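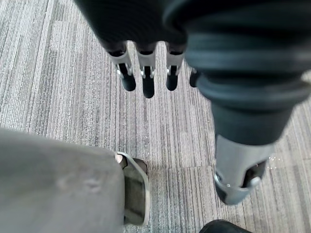 Hundano rectangular tile laid at the Drement site, Pevadness. Fine linear weave in gray, silver-white and charcoal.

Visit report: Drement carpet tile plant and offices, Pevadness
Date of visit: 18th August

Purpose

We are replacing the floor covering in the second-floor offices next year and have narrowed the choice to two products, Drement's Hundano and the Ryu loop tile we already have in the east corridor. The supplier meeting in April left open questions on backing, seam wear and lead time. Drement offered a half-day visit covering production, the test room and a floor in use. Cuiping Wan, technical manager, took us through the plant. Sun-ja Do, who handles installation training, met us for the second half.

Production

The tour followed the order of manufacture. Yarn arrives on cones already dyed and is racked by lot number. Lots are not mixed within an order. Wan said that most complaints about shade in striped products come from a top-up order laid next to the original, and recommended buying the spare tiles at the same time as the main quantity. Our current practice is to order spares when we run out of them, so this needs to change whichever product we pick.

The face is made on a wide line and inspected under side lighting before it goes to backing. Side lighting shows up pulled ends and uneven pile height much better than the overhead tubes do. We saw one length pulled for a dropped end that I could not find until I had walked to the other side of the table.

Backing is applied hot and the sheet is cooled flat before cutting. Cutting is done face down. With a linear pattern the main concern at this stage is angle: if the cut is slightly off the line of the weave, the stripes drift toward one edge of the tile and the drift shows at every seam. Tiles are checked against a steel square from each stack. Rejected tiles are recut to a smaller size for sample books.

Finished tiles are boxed with the arrows on the back all pointing the same way. The box label gives lot, cut date and position in the run. Installers are asked to open boxes in sequence. I asked how often that happens on site and Wan said less often than she would like.

Test room

Small and well kept. The equipment covers castor chair wear, dimensional stability and colorfastness to light. A castor chair test was in progress on a Hundano sample during the visit. We were shown finished samples from earlier runs mounted on board, worn half next to unworn half. On the mixed gray colorways the worn half was slightly duller and the pile a little flatter. On the solid charcoal the change was easier to see. This agrees with what we have found in our own corridor.

Dimensional stability was the point I most wanted covered, as our Ryu tiles have opened up at the seams near the south windows. The samples are conditioned, measured, heated, conditioned again and remeasured. Results are kept by lot and can be supplied with the delivery if requested on the order. We should request them.

Floor in use

The tile in the photograph belongs to the gray Hundano range and is the colorway on our shortlist. The stripes are fine enough that from standing height the floor reads as a mid gray with some direction to it. Close up, the silver-white threads separate clearly from the charcoal.

Do covered laying direction. The usual choices for a rectangular tile are all one way, quarter turn, and staggered like brickwork. With a linear weave, all one way gives the calmest result and is also the least forgiving of a room that is out of square. She advised snapping the center line from the long wall and accepting the cut tiles along the short one. Quarter turn hides lot differences but looks busy in a large open office. For our floor, which has columns on an irregular grid, she suggested staggered.

Adhesive is a pressure-sensitive type rolled on and left to go clear before tiles are set. Do lifted a tile in the training bay and put it back by hand. It took a firm pull at one corner and left little residue. Access floor panels are handled with the same adhesive, though she prefers the tile seams kept off the panel seams. We have 500 panels on the second floor, so an offset layout should be drawn before any quantity is agreed.

Maintenance

Vacuuming in the direction of the weave and then across it. Hot water extraction when needed, with low moisture near seams. Spots to be blotted. Drement does not recommend rotary bonnet cleaning on this face, and our cleaning contractor uses it throughout the building. To be raised with them.

Order details

Article number for the gray colorway is 2624. The matching solid charcoal, which could be used as a border at the elevator lobby, is 985. Lead time from confirmed order is 4 weeks for either. Full boxes only, no part-box returns.

Open points

Price for spares bought with the main order.
Whether the stair nosing we use will sit flush with the Hundano thickness.
Seam test results for the lot supplied.
A loose-laid trial area by the south windows before sign-off. Do has agreed to send the tiles.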